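Speaker notes: Clearing the loft, and what to do with the stuff afterwards
Thursday evening slot, village hall, after the tea

Opening

Hello everyone, thanks for coming out in the rain (if it isn't raining, skip that). I'm going to talk for 25 minutes and then we'll do questions, and please do shout if I start mumbling, I'm told I drop my voice at the ends of things.

So! Last August my sister and I cleared our mum's loft. Forty years of it. I thought it would take a weekend, and I told my sister it would take a weekend, and she still brings that up.

Hands up who has a loft, a garage or a spare room they don't like opening the door of? (Wait for hands. Don't rush this bit, people like looking round at each other.)

The first morning

We did it all wrong to start with. We went up the ladder, opened the nearest box and sat down and read it. Old Christmas cards, mostly, plus a school report of mine that I won't be quoting from. By lunch we had been through one box and had a row about a lamp.

Boglárka Major from my old choir came round that afternoon with sandwiches and told us to bring everything down first and read nothing. Best advice I've had in years. Get it all into one room, spread it out, then look.

Spreading out

Now this is the bit I really want you to take home. Don't stack. If things are in a pile you only ever deal with the top one, and then you get bored and put the lid back on. Lay them out flat with a bit of space between, on the floor, on a table, on an old door over two trestles, whatever you've got. We used the dining table with both leaves out and a bed sheet over it.

Do it in goes. One tableful, sort it, clear it, next tableful. Have a cup of tea between goes or you'll start chucking things you'll want back.

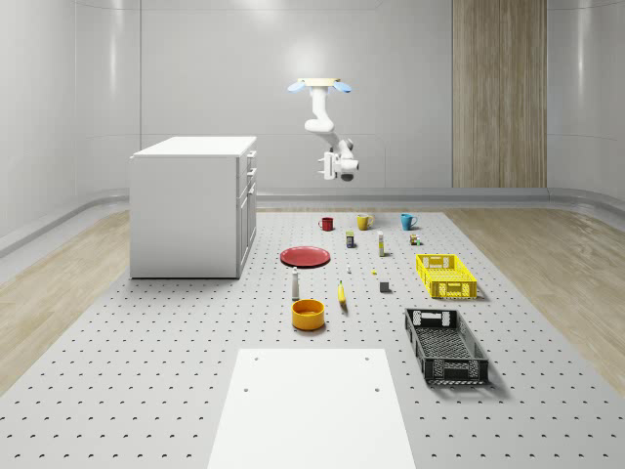
Keep, pass on, let go

We had four places things could end up: keep, family, charity shop, tip. I'd say no more than that. Mirta Zapata tried it with 8 and ended up with a box marked "other", which is just a loft again, isn't it? (Mirta is coming tonight, she knows I'm telling this.)

Photographs go last. Last! Put them in a bag in another room.

If you and your brother or sister both want the same thing, write it down and move on. Come back to it at the end of the day. We had five on our list and by teatime neither of us could remember why we'd cared about three of them. We did both still want the lamp.

Selling bits

Keep this short, people always ask in the questions anyway. We made £300 in the end, nearly all of it from a Falberg sideboard and a box of Dad's fishing reels. The china we'd been so careful with for years went for next to nothing. Get someone to look before you spend money on bubble wrap.

Pass round the reel I kept. Ask for it back!

Questions

If it goes quiet, ask who's got the oldest tin of paint. Raffle is straight after, so stop by ten to nine and remind people to bring their cups up to the hatch.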